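Moving my savings (finally)

October 4, 2018
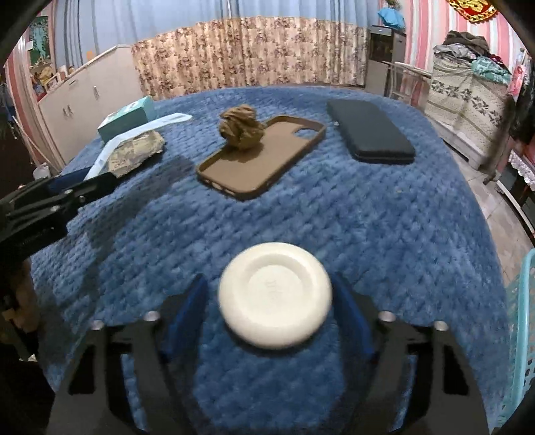
So how much should you keep in an account you can get at right away? Enough to cover a few months of rent, food and bills, and for me that came to 2000 dollars a month for three months, so 6 grand sitting where I can grab it. Your number will be different, obviously.

I'd been with Clammont since college and never looked at the rate. Then in March my friend Geeta Khurana asked me over lunch what I was getting on my savings and I had no clue. I looked it up on my phone right there at the table and wanted to crawl under it. Roughly 600 dollars a year is what I'd been passing up, according to her math, and Geeta is good at math!

It still took me all summer to do anything. I made a list of places, lost the list, made another one. Arnevside had the best rate, but you had to keep a minimum balance and they dropped you way down if you dipped under it for even one day (I would dip under it, I know myself). Marchetti was fine but the website kept logging me out. I ended up with Ekton, a little credit union one town over, and opening the account took a 100 dollar deposit and a lot of typing in my address.

A couple of things I wish I'd checked first:

Transfers out of Clammont had a daily limit, so moving everything took most of a week. I kept refreshing both accounts like a maniac.

The teaser rate. Ankit Vishwakarma from my old job got stuck with one of these, a great rate for six months and then next to nothing. Ask what happens after the intro period and write down what they tell you.

Also my auto payments! I forgot the car insurance came out of the old savings account and not checking. One phone call and a late fee later, it's sorted.

Next up is figuring out whether to lock some of it into a CD. Rates have been creeping up all year and I go back and forth on waiting. If you've done a CD ladder, tell me how you split it up, I'm reading the comments this week.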